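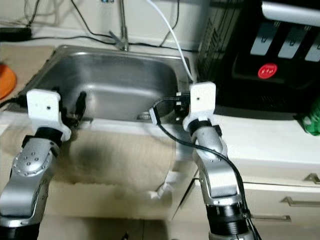 Servicio de Hogar de Bunville. Abrimos hilo sobre el cuidado de los fregaderos de acero inoxidable, una de las consultas más frecuentes que recibe nuestra oficina durante el mes de agosto.

1/ El acero inoxidable resiste bien el uso diario, pero conserva las marcas de cal. Recomendamos aclarar la cubeta después de cada uso y secarla con un paño suave, siempre en el sentido del cepillado.

2/ Para la limpieza semanal bastan unas gotas de jabón neutro diluidas en 1000 ml de agua templada. Se aplica con esponja no abrasiva y se aclara por completo.

3/ No deben emplearse lejía, salfumán ni estropajos metálicos. Las manchas que producen sobre el acero cepillado son, en muchos casos, permanentes.

4/ Desagüe: retire los restos sólidos antes de abrir el grifo. Si el agua tarda en evacuar, vierta agua caliente del grifo y deje actuar el jabón 15 minutos – no mezcle nunca productos desatascadores.

5/ Grifo cromado: la cal de la boca del caño se elimina con un paño humedecido en vinagre rebajado. Aclare a los pocos minutos y seque.

6/ Encimeras blancas: limpie cuanto antes el café, el vino y la cúrcuma. Revise también la junta entre el fregadero y la encimera, donde la suciedad se acumula con facilidad.

7/ Seguridad eléctrica: las regletas y los pequeños electrodomésticos han de mantenerse apartados del agua, con los cables recogidos. Desenchúfelos antes de limpiar la encimera.

8/ La guía completa, de 40 páginas, ha sido coordinada por Lucyna Tokarz y puede recogerse gratuitamente en la sede de la calle Pelano. El mostrador cierra a las 14:30 h.

9/ Las consultas sobre juntas y sifones se atienden por escrito, con un plazo de respuesta de 30 días. Rogamos indicar el modelo del fregadero y el año de instalación.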